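Weekly care for a two-arm tabletop cell

I love working on this cell, and I want you to love it too, so let's go through the routine I use to keep both arms gripping well. Set aside a morning the first time. After that you'll fly through it!

You'll need hex keys, a soft brush, lint-free wipes, isopropyl alcohol, a paint pen and the logbook. Stop any running program, park both arms low and switch off power to the arms before your hands go in. Leave the controller on so you keep the joint readings.

Step 1. Base and rail

Start at the bottom. Check the bolts where each base meets the black rail, then draw a paint line across every bolt head onto the metal beside it. Next week you only have to look for a broken line (so satisfying). If one has moved, tighten it and redo the home position for that arm before you go any further. Leanne Naylor skipped that once on our Clolla cell and spent an afternoon hunting a camera fault that was really a loose base.
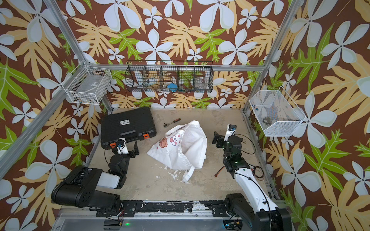 Step 2. Cables

Follow every cable from the wrist back to the base with your fingers. You're feeling for flat spots, nicks and ties that have crept tight. Bend each joint by hand through its full travel and watch the slack. A loop should open and close freely without catching on a link. We swap wrist cables every 3,000 cycles on the busy arm. The last one came off at 1,287 because I'd cinched a tie too hard, so leave a little room!

Step 3. Fingers and camera bracket

Brush out the finger slides, wipe the pads with alcohol and let them dry. Then snug the bracket screws, gently if your bracket is printed plastic. Clean the lens last, with a fresh wipe.

Step 4. Grip test

Power up, clear your hands and run the slow pick program on each arm. Choose objects that will show you different problems. Long tools are my favorite for this, and a pry bar is great: have the gripper close around the middle, as it does on the yellow one, and any pad that isn't meeting the tool squarely will let it swing as you lift. Soft goods come next, then something small. Do three picks of each and write down the closing force.

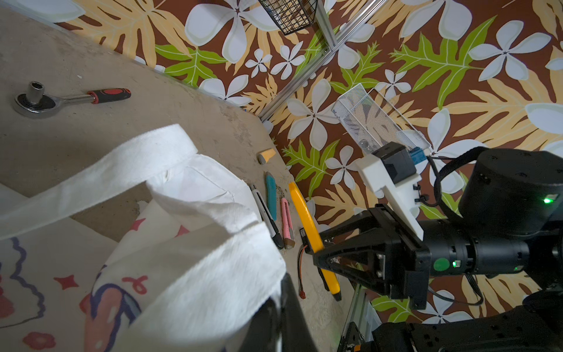
Step 5. Reset and log

Grip settings deserve their own page in the logbook. Put the date at the top (mine says Jul 31, 2025), then the arm, the pad type and the force for each object. Add a note on how the object was lying, too. With the pry bar set diagonally on the tabletop and the pink utility knife right beside it, you want to record how far the fingers open on approach, so the next person can repeat the pick without nudging the neighbor. Ekua Addo started doing this in October and our repeat tests got so much easier to compare.

If a force reading has drifted since last week, clean the pads again and rerun the test before you touch any settings. Still off? Swap the pads. Ours are good for up to 500 hours.

When both arms pass, send them home, save the joint offsets under a new name and initial the page.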